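Keeping a two-arm cup station tidy: my house rules

I look after the two-arm bench at Zernholm, and I get asked a lot how we set up a drinks task so every run counts. So I finally wrote my rules down (Yaryna Kushnir made me, bless her).

1. Clear the table. Only what the task needs stays on it. Phones, screwdrivers, your own coffee... all gone!

2. Put the cup between the arms, with both grippers able to get at it. We use ordinary takeaway cups with the lid pressed on all the way round.

3. Read the label on the arm out loud and write it in the log before you touch the enable switch. Sounds silly, saves arguments.

4. Check your cables. You want enough slack for the wrist to turn and no loop hanging where a finger can hook it.
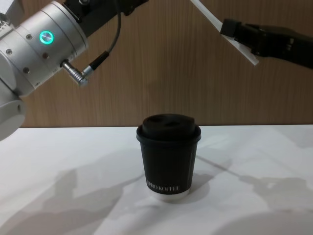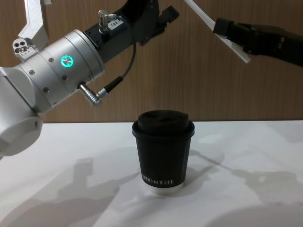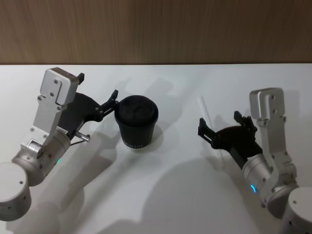
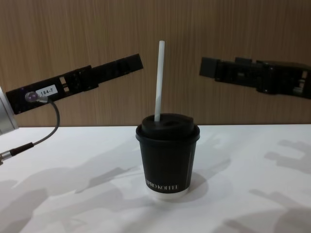 Same cup each time, and the straw is in the lid in the last one.

5. One arm works, the other waits. Pick which is which before you start, and park the waiting one well clear of the cup.

6. Keep your hands out until both arms have stopped and you've said "clear". I don't care if the cup is falling over. Let it fall!

7. Swap the cup every 10 runs. Paper goes soft where the fingers squeeze, and then your grip force means nothing. We did 319 runs in June and I could tell from the log exactly where somebody had skipped this one.

Our friends at Karnik swap theirs more often, so try both and write down what you picked.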